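Clestard Field Kitchen
Call for participants: summer season in Mollier

We are looking for people who like to cook and eat together, and who want to spend a part of August in the village of Mollier to help us write down the local dishes. Applications are open now and close when the places are taken.

Who we are

Clestard is a small association which collects home recipes. We started with soups, because the first members were all crazy about soups, and later we took also breads, preserves and dishes made with river food. Our archive has at present 3,527 recipe cards, most of them written by hand by the families who gave them. Many cards say only "cook until good" or "add flour as needed", and one of the purposes of the season is to cook such recipes again and give them proper quantities.

The village

Mollier has 800 inhabitants and lies on the river Dollier. There is one bakery, one grocery and a café that opens when the owner is in the mood. The bus from the town of Tang comes in the morning and goes back in the evening. If you arrive by car, please park behind the school and not on the church square, which is needed for the market.

What you will do

In the mornings you visit the families in pairs. You listen, you help with the peeling and washing, you weigh everything before it goes in the pot, and you write. It is important to weigh quietly and not to correct the cook. If she puts sugar in the beans, you write sugar in the beans.

In the afternoons we work in the kitchen of the old school. There we repeat the recipe from the notes, and a different pair must do it, not the pair who made the visit. In this way we find the missing steps. Afterwards the card is typed and brought back to the family for reading. 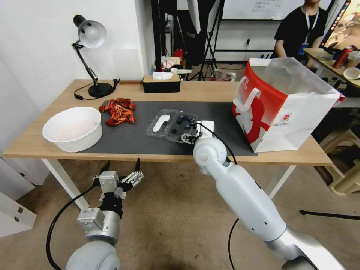 Meals are part of the work and everybody eats with us. We cook lunch together from the recipes of the day, and the evening meal is simple, usually bread, cheese, salad and what is left from the test kitchen. Crawfish comes often, so you should be ready to eat with your fingers and to leave a pile of red-orange shells on the table like everyone else. For dessert we have mostly fruit. Vegetarians are very welcome and will not be hungry, but we can not promise a kitchen free of nuts, shellfish or gluten. If you have a strong allergy, please write to us before you apply and we will discuss it openly.

Whom we look for

You do not need to be a professional cook. Students, retired persons and people between two jobs have all taken part and did well. We ask for the following:

You are 18 or older.
You can speak and write English well enough to make clear notes. Some knowledge of the local language is an advantage for the visits, but each pair will have at least one speaker.
Your handwriting can be read by other people.
You are patient with old persons and with long stories.
You can stand in a warm kitchen for 3 hours and carry a full pot.

Experience with typing, drawing or indexing is useful. Please mention it, also if you think it is not much.

What we offer

The bed and all meals are free. You sleep in the school, in rooms for 2 persons, with shared showers on the ground floor. The mattresses are quite thin, and who has a delicate back should bring something to put on top. We pay back the bus ticket from Tang in both directions, if you keep the ticket. The longer journey to Tang you must pay yourself. There is no salary.

At the end every participant receives a letter of confirmation and a copy of all the cards to which he or she has contributed. Names of participants are printed on the back of the card, unless you prefer not.

Duration

The season takes place in August. The normal stay is two weeks. A shorter stay is possible only for people who were with us in an earlier year, for the reason that the first days go mostly to learning how the cards are done. Please tell us if you can come for the first half or the second half of the month, or if both are fine.

How to apply

Send us a letter of one page, by post or by e-mail. Tell us who you are, when you can come, and what you know how to do in a kitchen. Please add one recipe from your own family, written so that a stranger can cook it. It may be very plain. We do not judge whether the dish is elegant, we only look at whether the steps are clear, and we will cook over half of them in the test kitchen before the season begins.

We answer every letter, but it can take some time during spring, when the office is open only in the mornings. Please do not send original cards or old notebooks with your application. Copies are enough.

Clestard Field Kitchen
The Old School, Mollier
April 26, 2003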